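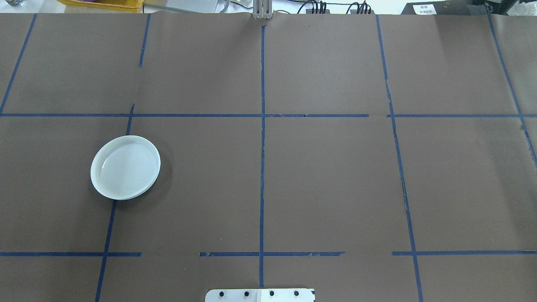 Table Laying Evenings at Bistside: Your Questions

What happens at one of these evenings?
We lay a long table together, from bare top to finished places, and then we eat at it! Ingrid Esposito leads the first half hour and after that everybody joins in. It's far more fun than it sounds, and people get surprisingly passionate about spacing.

Why do you mark the table with tape?
It's the best trick we know. Blue tape gives every place its own patch, so you can see straight away if a plate has wandered. Once your eye is in you'll manage without it (most people do by their second evening).

Do you use a tablecloth?
Not while we practise. Cardboard sheeting is brilliant for a long table: cheap, kind to the rims of plates and you can write on it.
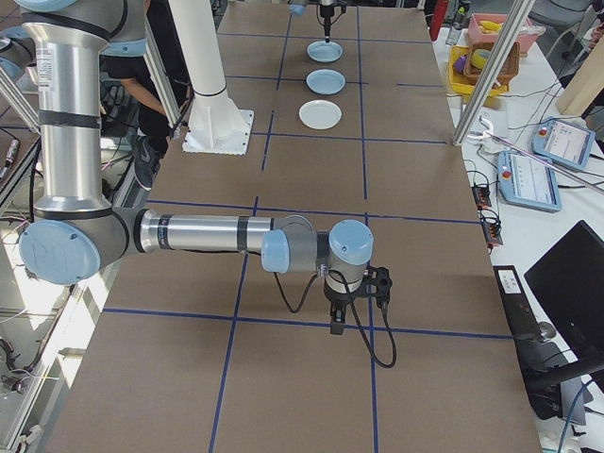 We save the linen for supper itself, when the tape comes up and the candles go on.

Which plates should I start with?
Shallow ones, in plain colours. White with pale blue is our favourite mix, lovely with tomatoes or anything green. Set out the plates first, step back and have a good look, and only then bring the cutlery.

Can I bring my own crockery?
Yes, please do! Odd plates are very welcome. Put a dab of tape underneath with your initials on.

How much does it cost, and how many can come?
Tickets are £4, supper included. Children under 3 come free.

When is the next one?
2023-06-15, doors at six. Ring the Bistside desk on extension 563 to book.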